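Stallbridge Games Club - minutes, September general meeting

24 September 2021
Minutes by Ngân Ông

Started late, projector again. Last meeting's minutes approved with one fix: the puzzle night was canceled, not "cancelled by popular demand". Sorry. Typing these as we go so bear with me.

1. Game of the month

Sowah got picked from last time's list, so most people had played at least the first few hours. For anyone who hasn't - it's a puzzle game with a map. You push tiles into a row, the tiles make a spell, the spell does something to whatever is in front of you. Story in between, lots of it.

General mood good. Liked the music, liked that you can undo as far back as you want. Disliked the talking. There is no way to skip the talking on a first playthrough and the owl says the same thing each time you come back to the camp. Two people had turned the sound off by the swamp and read a book through the owl parts.

Difficulty: split. Half the room breezed through the swamp, other half still in there. The trick with the mirrored tiles is explained once, in a box that goes away after a moment, and if you miss it you're stuck. Suggestion that we put a short hint page on the club site. No spoilers past chapter 4. I will write it, I guess, since I was the one who complained.

Longer back and forth about whether the fights count as fights or are just puzzles with a health bar on top. Went nowhere but people seemed to enjoy it. One person held that if you can undo a move it isn't a fight. Somebody else said chess players take moves back all the time. They do not, was the answer. Moved on.

Score by show of hands came out at thumbs up. We don't do numbers anymore after what happened with Bivari.
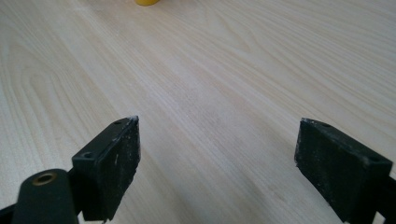
2. Bivari, again

Since it came up. The update is out and it fixes the save bug, so people who lost their towns in the spring may want to try again. Old saves don't come back. New saves are kept in 3 slots instead of one, and it warns you before writing over anything.

Asked whether the club should redo its review. The old one is pretty harsh and most of it is about the bug. Agreed to leave the old one up and add a note at the top with a link to a new, shorter one. Need somebody to write it who hasn't already made their mind up. No takers tonight. Will ask on the message board.

Also the card trading thing in Bivari - still there, still costs 1,000 coins to open a stall, still not worth it. Put that in the note too.

3. Fall tournament

Moved to November. Game is Gudska, the word one, which won the vote over the racing game. Complaints from the racing people noted (this is me noting them).

Rules so far:
- Teams of two. Singles get paired up at the door.
- 13 rounds, short timer. Last year the long timer had us there until the lights went off.
- Game's own dictionary settles all arguments. No phones, no appeals, no "but it's a word where I'm from".
- House rule on plurals dropped. It was only ever there because of one person and they moved away.
- Ties go to one extra round, sudden death.

Question about whether people can bring their own controllers. Yes, wired only, the wireless ones keep grabbing each other's signal. Question about keyboards, since it's a word game. Longer talk. Typing is a lot faster than picking letters with a stick and it would be unfair to mix the two. Decided controllers for everybody. This was close and may come back next meeting.

Prizes: same as always, a used game from the shelf, winner's pick. Request to take the bad soccer game off the shelf so people stop winning it. Nobody picks it, they get handed it. Removed.

4. Lending shelf

Sign-out sheet is a mess. Games are going out with just a first name or nothing at all. From now on write your full name and the title, and cross it off when you bring it back. Loans stay at one month. If no one else is waiting you can keep it for a second month but say so on the sheet.

Missing right now: the second disc of the pirate game, and the manual for the space trading one, which you need becuase the copy protection asks for words out of it. If you have the manual please at least take pictures of the pages.

Donations this month were mostly strategy games. Thanks. We have enough strategy games. Would like more things that two people can play on one couch.

5. Tables

Talked about how to set up the room for the tournament. Rows worked badly last year, people in back couldn't see the big screen. Going to try a horseshoe, with the score table by the door. Extension cords get taped down this time. Bring tape.
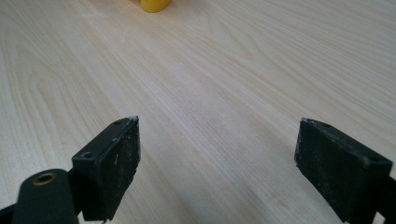

Bare tabletop, wood grain, small bit of yellow at the top.

Drinks stay off the game tables. Side table for that. Same for chips - the controllers were disgusting after the last one and I'm the one who wiped them.

6. Other stuff

Next game of the month: three suggested, a farming game, the old train one, and a text adventure that can be played in a browser for free. Text adventure won easily, free being the main argument. Link going up on the board. Play as far as the lighthouse if you can. Keep a map on paper, the game doesn't have one.

Somebody asked for a separate spoiler thread per game insted of one giant one. Fine, done.

Request to start earlier. Voted down, people have dinner. Request to end earlier. Also voted down.

To do:
- Hint page for Sowah - Ngân
- Find a writer for the Bivari note - Ngân, on the board
- Post Gudska rules draft - Ngân
- New sign-out sheet with actual lines on it - open
- Tape - everybody

Closed after item 6. Some stayed on to finish the swamp.

Recent posts
Minutes, August general meeting
Bivari review (old one, note coming)
Vote results: fall tournament game
What's on the lending shelf
Puzzle night canceled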